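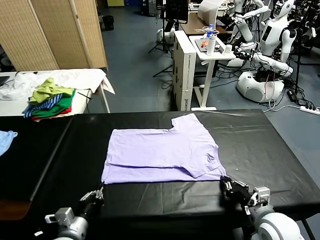
## 4. Getting the folding cell ready for a shift

I do this part every morning, and it takes me 10 minutes if the last person left things tidy. Miroslava Demchenko wrote the original version for the Wavex arms. I've cut the bits we don't use anymore and added what I keep getting asked about.

1. Put both arms in the park pose and wait for the status line to read **Idle**. Don't lean over the table before then, even if nothing's moving!
2. Pull the black sheet tight from the corners. A few faint wrinkles are fine – the shirt finder copes with those. Ridges you can feel with your palm are worth another tug.
3. Wipe the finger pads on both grippers with a dry cloth. No spray, please (it leaves a film and thin jersey slides right out).
4. Wiggle each wrist bracket. If it gives at all, snug the screws and go to section 6 before you carry on, as your camera offsets are probably off too.
5. Home the left arm, then the right. I know the menu lets you do both at once. Humor me.
6. Lay one plain T-shirt flat in the middle of the table and run **Index > Hem Check**. The gripper should close on the bottom hem and hold for 5 seconds.
7. Write the grip reading in the log. Ours normally sits near 314, and anything over 797 stops the run by itself.

> **Caution:** If a run stops while a gripper is still holding fabric, don't yank the shirt. Press **Release**, let the fingers open all the way, and then take it out.

> **Note:** Keep the clothes waiting to be folded on their own table, well clear of both elbows. A stray sleeve on the black sheet gets picked up as part of the shirt, and you'll get some very creative folds.

If Hem Check fails twice, swap to a different shirt before you touch any settings. Still failing? Save the log and send it to Issa Fakhoury with the shirt color in the subject line.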